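21 septembre 2022 -- atelier, carnet commun

Repris le tapis de Latanport, celui que le vendeur donne pour un Kashan « d'avant-guerre ». Je n'y crois qu'à moitié. Le dessin à médaillon ne prouve rien, on l'a noué partout et on le noue encore. Agata a passé la matinée sur l'envers avec le compte-fils et trouve 2 372 nœuds au décimètre carré, mesure prise en plein champ. Un chiffre honorable, mais pas de quoi justifier le mot « fin » dans la notice. Le certificat en annonce bien davantage. Quelqu'un a dû compter dans la bordure, ou ne pas compter.

Nœud asymétrique, ouvert à gauche. Chaîne coton, deux trames, l'une tendue et l'autre lâche. La trame est teinte en bleu, ce qui va plutôt dans le sens de Kashan, je le note par honnêteté. Kerubo dit que ça suffit pour trancher. Moi je dis que les ateliers de Kirman ont aussi eu du bleu et que je voudrais voir les lisières d'origine. Or elles ont été refaites, et assez mal, avec une laine trop tordue.

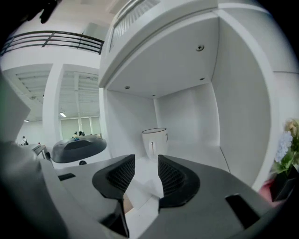 Essai de solidité sur trois brins prélevés au revers : rouge, bleu foncé, ivoire. Le rouge dégorge sur le coton blanc humide au bout de 3 minutes. Une garance bien mordancée ne devrait pas faire ça. Kheri propose un lavage ancien mal rincé qui aurait laissé du colorant libre. Possible. Je penche pour un rouge de synthèse, au moins dans le champ, et j'attends la chromatographie avant d'écrire quoi que ce soit au client. Brin rouge étiqueté 648, dans l'enveloppe kraft avec les deux autres.

Le bleu n'a pas bougé, même après le deuxième passage. L'ivoire a jauni côté velours, normal.

Coup de fil de Kibet Kirui vers midi. Il voudrait la réponse pour l'assurance et me répète que son père a acheté la pièce à Ispahan, chez un marchand du bazar. Soit. Un tapis acheté à Ispahan n'est pas pour autant un Ispahan ni un Kashan, et la facture ne porte ni date lisible ni dimensions. Je lui ai demandé une copie du verso.

Devis Areck pour la reprise des lisières et du coin usé : 400 euros, fourniture comprise. Trop bas à mon goût, ils vont surjeter à la machine. Demander à Neema Mabula si elle peut le prendre à la main, même en décembre, le client n'est pas pressé pour cette partie.

À faire :
-- recompter les nœuds en trois endroits, pas par la même personne
-- envoyer le brin 648
-- retrouver le Kashan signé du dossier Cater et comparer les trames
-- ne PAS inscrire « Kashan » sur la fiche, mettre « Perse centrale, attribution réservée »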